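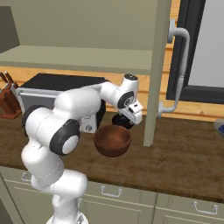 Korncombe Kitchen Loan Scheme

The Hutchins Trust has agreed to extend the Korncombe kitchen loan scheme for a further two years. Residents borrowed 1,336 items during the last period, and 273 households are now registered. Baking equipment and large serving dishes remain the most requested.

From July, loans will run for nine days, and returns will be accepted at the Fluvell Road desk as well as at the library. Members are asked to wash and dry all items before returning them – wooden pieces should not be put in a dishwasher.

Priya Esposito has taken over bookings from Gwendolyn Blackwood. Existing reservations are not affected. Registration forms are available at either desk.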